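社团拆旧主机的项目，夹爪抓线老是滑脱，有人做过类似的吗？

发布于 10/20/23　分类：机器人 / 学生社团　浏览 700

提问者：蓝莓芝士不加糖

各位好，第一次在这个版发帖，格式不对的话请多包涵！

先说一下情况。我在 Grastham 读二年级，九月份进了学校的机器人社，社里叫 Ivis 小组（名字是前几届的学长起的，我问过一圈，说法都不一样，算了）。今年我们报的是 Nondwood 学生赛里的“旧电脑拆解”组，简单讲就是桌上放一台打开侧板的台式机，机械臂要伸进去把里面的线一根一根拔下来，然后再取硬盘。主机型号赛前不公布，所以不能把位置全写死。

臂的部分还行，学长去年留下来的代码能用，走点什么的都没有太大问题。麻烦的是夹爪。我们用的是两根长手指那种，黑色的，手指很直，指尖里侧什么都没贴。夹硬盘夹得挺牢，一碰到线就完蛋：电源线是好几根捆在一起的，夹上去它自己会转，一转就散，一散就只夹住其中一根，再往后一拉，线滑出来了，插头还好端端地插在上面。SATA 数据线更气人，又扁又滑，从侧面夹还凑合，稍微歪一点就溜走。

我试过的办法：

把夹紧力调大。结果有一次把线皮夹出一道印子，指导老师 Lazaridis 看见以后脸都黑了，说比赛规则里写了线皮破损要扣分，让我先调回去。

把拉的速度放慢。好像好一点点？但是一次要拔好久，四个人围着看，看得都快睡着了。

改成先夹插头再拉。道理我懂，可是插头周围空间太小了，手指伸不进去，旁边不是支架就是别的线，臂一动就蹭到机箱边上，我在旁边心脏都要停了。

还有一个问题是相机。我们的相机装在手腕上，等手指伸进机箱以后，画面里一大半都是夹爪自己，后面的线根本看不全。识别程序在外面的时候认得好好的，一进去就开始乱报，有一次把机箱上的蓝色塑料扣当成数据线去夹了（都是蓝的，我也不好意思怪它）。

所以想请教：一，指尖要不要换、换成什么样的？二，相机挡住了怎么办，是加一个外面的相机，还是有别的招？三，线捆到底应该从哪里下手夹？

社里经费不多，手指可以自己打印，别推荐太贵的东西，拜托拜托。英语资料也可以，我慢慢看。

补充一下：有人私信问手指多长，我量的是从根部到指尖，数据在学长的图纸上，周一回社里再更新。另外我们的控制板没有力反馈，只能读电流。

老王修电脑

这种活人手拔两秒钟的事，为什么要用机器人？现在的学生真有意思。

非要做的话把线剪了不就行了，反正是旧电脑，用剪刀头，一刀一个，剪完直接拿走。我收旧机器都这么干，铜线单独卖。

对了，拔之前先断电，断完按一下开机键放放电。

　　蓝莓芝士不加糖 回复：谢谢叔叔！规则不让剪，剪一根算一根的罚分，呜呜。断电是有断的，每次都会检查插座。

　　老王修电脑 回复：那没办法了，规则是谁定的，让他来拔一个看看。

Sotiris Lazaridis 的旧学生

看到老师名字进来的哈哈哈，我前几年也在那间活动室里蹲过，老师现在还是每次都说“先想，再动”吗？

说正经的，你的三个问题我按我们那会儿的经验答，不一定适合你们现在这个臂，挑着看吧。

指尖肯定要改。光滑的平面去夹一捆圆的东西，等于两块板子夹一把筷子，怎么夹都要转。我们当时在指尖里侧开了一条浅槽，竖着的，线捆进去以后就有地方待着，不会往两边跑。槽不要开太深，太深了夹硬盘的时候接触面就没了，又得换手指，比赛中途换手指你会想哭的。槽里面贴一层薄硅胶，就是厨房那种垫子剪下来的，双面胶粘住就能用，脏了撕掉再换。别用海绵！我们组有个人坚持用海绵，第一天效果特别好，第二天就压扁了，他还不承认。

夹紧力你们只能读电流的话，就做一个小表。拿同一捆线，从小往大一档一档加，每一档夹住以后手动拽一下，记下什么时候不滑，什么时候开始压出印子，取中间那一段。我们测了50次，写在一张纸上贴在控制器旁边，后来换了线才发现每种线都要重新测，那张纸就越贴越长。数据线和电源线一定分开设，不要图省事用一个值。

下手的位置，我的建议是尽量靠近插头，但是不碰插头。离插头越远，你拉的时候线先要绷直，绷直的过程里方向就变了，力全用在歪的地方。靠近了以后，先别急着往后拽，左右轻轻晃一下，幅度很小，人手拔插头也是这么拔的嘛，你自己去拔一次，注意看自己的手在干什么，比看论文快。有卡扣的插头另说，那个得先压住卡扣，单手两指很难，我们当年直接放弃了那几分，把时间留给后面的硬盘。你们算一下分，不要死磕。

相机那个我觉得你想得太复杂了。进机箱之前先在外面拍，停稳，把要夹的点算好，然后伸进去的最后一段就按算好的走，里面的画面只用来确认“夹到没有”。乱报的话干脆在最后一段把识别关掉，反正看不清，它越努力越添乱。还有，画面里夹爪自己占的那一块是固定的，张开和合上的时候稍微有变化，你可以提前做一张遮罩，让程序别去管那一块，误报一下子能少很多。蓝色塑料扣这个我笑了，我们当时的程序把同学的蓝色袖子认成过线。

说到这个，人别站得离机箱太近！我知道大家都想凑过去看，尤其是快要拔下来的那一下，手就会不自觉地伸过去扶机箱。急停按钮要有一个人专门拿着，那个人什么都别干，就拿着。衣服也尽量穿素的，花衣服进了画面又是一堆莫名其妙的框。

最后，臂蹭机箱的问题，你把进入的角度改斜一点试试看。直直地往里捅，手指根部那一截最宽的地方刚好卡在机箱边上。斜着进，手指尖先到，后面的部分留在外面多一点。具体斜多少我不敢说，跟你们夹爪的外形有关，拿个纸板做的假夹爪先在机箱里比划，弄坏了也不心疼。

　　蓝莓芝士不加糖 回复：学长！！老师还在说“先想，再动”，今天下午刚说过两遍。硅胶垫我家就有，晚上回去问我妈能不能剪。遮罩我完全没想到，太感谢了，我先试这个。

　　Sotiris Lazaridis 的旧学生 回复：剪之前一定要问。我当年没问。

　　蓝莓芝士不加糖 回复：问到了，给了我一块旧的，边上有点烧焦，能用的部分够贴两根手指。

Filippos Mitsotakis-Vlachou

你好，我中文写得慢，有错请原谅。我和我叔叔一起做小的自动化夹具，店名就是家里的姓，Mitsotakis-Vlachou，周末也帮学生社团看看图纸，所以对你的帖子很感兴趣。

前面那位朋友说的开槽我同意，只有一点不一样：我会在一根手指上开槽，另一根保持平的。两根都有槽的时候，线捆如果没有正好进去，会被槽的边咬住，那个边很容易伤线皮。一根平的就宽容很多。打印的话槽边一定要倒圆，用砂纸磨一磨，磨到手指摸上去不刮为止。

螺丝也请检查。你们每天反复夹，手指根部的螺丝会慢慢松，松了以后指尖就错开，你会以为是程序的问题，找一个星期。我见过太多次了。在螺丝头和板子上用记号笔画一条线，线对不上就是松了，很便宜的办法。

关于没有力反馈：电流可以用，但是不要看一个瞬间的值，要看一小段时间。夹到线捆的时候线会先被压紧，电流上去，然后稍微下来一点，再稳定。如果程序在最高的那一下就判断“夹好了”，马上开始拉，线还在里面动，当然会滑。等它稳定再拉。你说放慢速度好像好一点，我猜有一部分就是这个原因，但我没有看到你的数据，只是猜。

还有一件小事，线的顺序。很多学生喜欢先拔最容易看见的那根，可是最容易看见的那根常常是压在别的线上面，或者绕在别的线外面的。拔之前先看它从哪里出来，往哪里去。如果它绕了一个弯从前面挡过来，可以先把它轻轻拨到一边，不拔，等后面的拔完再说。拨开这个动作也能用合上的夹爪做，合上以后两根手指就是一根棍子，很好用。

你们社刊上有一页我觉得值得再看看，贴在最后。注意手指夹的是红、黄、黑那一捆电源线，黑色插头就在旁边，蓝色数据线在左边绕下来。跟你问的第三个问题正好有关系。如果你们的指尖位置能做到这个程度，剩下的就是夹紧力和等待时间，一个一个调，不要同时改两样。

需要我看图纸的话可以发给我，周末回复，不收钱的，你们比赛以后告诉我结果就好。

　　蓝莓芝士不加糖 回复：哇谢谢您！中文写得比我同桌好。螺丝我刚才去看了，左边那根手指根部真的有一颗能用手拧动……已经拧紧，线也画上了。图纸周一发您。

　　老王修电脑 回复：螺丝松了这个我也想说的，没来得及。

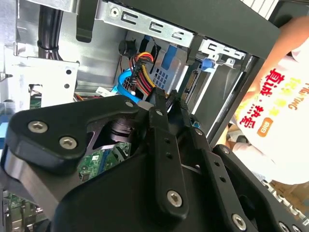

Ivis 社刊　第19期　第4页

机箱里的线，从哪一根开始

拔线之前先把整个机箱看一遍。电源线捆比较粗，夹爪容易找到，数据线又薄又软，位置一碰就变，所以我们组现在先处理电源线，动的时候尽量不带到旁边的数据线。新同学练习时请两人一组，一个人操作，一个人拿急停，换人之前先把臂退出机箱。练习记录写在活动室门后的本子上，日期、主机编号、夹的是哪种线、有没有滑，都要写，没滑也要写。

旧主机还缺几台，家里有不要的台式机可以带来，硬盘里的东西请自己先备份好。侧板不用带，带了也行，放在柜子最下面一层。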